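**Review of equipment: Muvstead Namari two-part table cover**
Lirndale Adult Learning Centre, Resources Office
Reviewed by Olga Baptista, with comments from Geum-ok Kwon (crafts) and Seung-woo Byun (kitchen skills)
7 Dec 2021

## Background

The Centre's shared tables are used by around 600 learners in the course of a term. The tables in the ground floor rooms had become scratched and stained to a degree that drew comment at the June meeting of tutors, and the office was asked to look at removable covers before any request was made for new furniture. Three products were considered on paper. The Namari cover was selected for trial on grounds of price and because it is supplied in two separate sections, which matched the way the tutors said they wished to divide the table.

One set was purchased at a cost of £111, including delivery. It was placed on the long table in Room 4, where it has remained in use for crafts in the mornings and kitchen skills in the afternoons.

## What is supplied

The set consists of a large main section in a pale blue-grey and a narrower side section in teal. The sections are laid edge to edge and are not joined. The maker describes the main section as the working area and the side section as the place for cups, pots and whatever else is needed within reach. A printed sheet of instructions and a bag of corner grips are included. The grips in our set were one short, and a replacement arrived after a single telephone call.

Other colours are listed, among them a cream and a dark red. We cannot comment on these.

## Fitting

Two members of staff should be present when the main section is first laid. It is delivered rolled and takes some days to settle. The instructions advise leaving it overnight under a few books, which in our case was not sufficient; the short end continued to lift for most of the first week and was finally persuaded to lie flat by leaving a set of atlases on it.

The side section gave no difficulty. It is 60 cm wide as delivered and may be trimmed with household scissors. Ours was trimmed slightly at one end to clear the table's bracket. The cut has held without fraying.

## In use

The main section has a smooth, matte finish and does not throw back the ceiling lights. Ms Kwon, whose learners do close work with thread and paper, regards this as the most useful quality of the product and would recommend it for that reason alone. The white table beneath was tiring to look at for the length of a class. Pale thread is easily lost on the blue-grey, however, and learners using white or light grey materials have been moved to the teal side or given a dark tray.

Mr Byun reports that bowls and jars stand firmly on both sections. A wet bowl will slide on the main section if pushed, though no more readily than on the bare table. Flour is simple to remove when dry. Dough that has been allowed to dry on the surface needs to be soaked, and tutors are asked not to scrape it with a knife.

The division by colour has been taken up by learners with very little instruction. White cups and dark ones show up equally well against the teal, and fewer drinks are left among the work than was formerly the case. Ga-eun Jang, who teaches the beginners' class, has asked whether the side section can be bought by itself for the smaller tables. The supplier has confirmed that it can, although the price quoted seemed high for its size.

## Cleaning and marks

The instructions permit washing with a mild soap and water no hotter than 60 degrees. Bleach is excluded. The cover has been wiped at the end of each class and washed more thoroughly at the end of each week, and the following has been noted:

- Tea and coffee come away with a damp cloth if dealt with on the same day.
- Felt pen leaves a faint shadow after washing. Ballpoint does not.
- Turmeric has left a yellow mark near one corner, which has so far resisted all approved methods.
- Wiping in one direction leaves light streaks as the surface dries. A second pass with a dry cloth removes most of them.

On the pale section, general wear is visible as a slight greyness in the places where forearms rest. The teal hides this better.

## The join

Our principal reservation concerns the line where the two sections meet. The edges are not perfectly straight, and with the sections pushed together as closely as the table allows there is still a narrow dark seam between the pale colour and the teal. 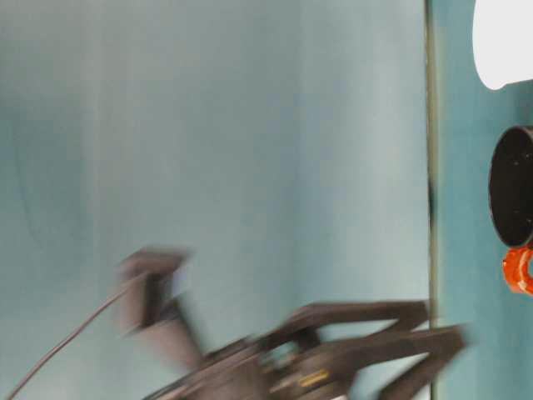

The seam is not a hazard, and nothing has caught on it. It does collect crumbs, thread ends and glitter, and these are awkward to reach without lifting the side section. The supplier suggests a strip of double-sided tape along the underside of both edges. We tried this and found that it held the sections closer but made the weekly wash a good deal more troublesome. The tape was removed after a fortnight. Tutors now lift the teal section when the kitchen skills class finishes and run a cloth along the table beneath, a task of a minute or so.

Liquid spilled near the join will find its way underneath. Mr Byun has asked that jugs be kept well over to one side or the other, and a notice to this effect has been placed in the room.

## Suitability for other rooms

Tavion Escobedo, who is responsible for Rooms 6 and 7, has inspected the cover and considers it unsuitable for the woodwork benches, where blades are in regular use. The office agrees. It should also be kept off the round tables in the café area, as the main section is cut square and the overhang would be considerable.

For the language rooms the cover would serve well, though the need there is small and the tables are in fair condition.

## Recommendation

The office recommends the purchase of further sets for Rooms 3 and 5, where the tables are of the same pattern as that in Room 4. The matte finish and the clear separation of the working area from the cups and containers are of real benefit to the classes concerned, and the cost compares well with that of resurfacing.

The recommendation is made on the understanding that:

- the end-of-class routine includes lifting the side section;
- turmeric and permanent pens are used on trays only;
- the main section is left weighted for a full week before the room returns to use.

The set in Room 4 may be seen by any tutor outside class hours. Comments on its use should be addressed to Ms Baptista at the Resources Office, and should state the room and the activity concerned.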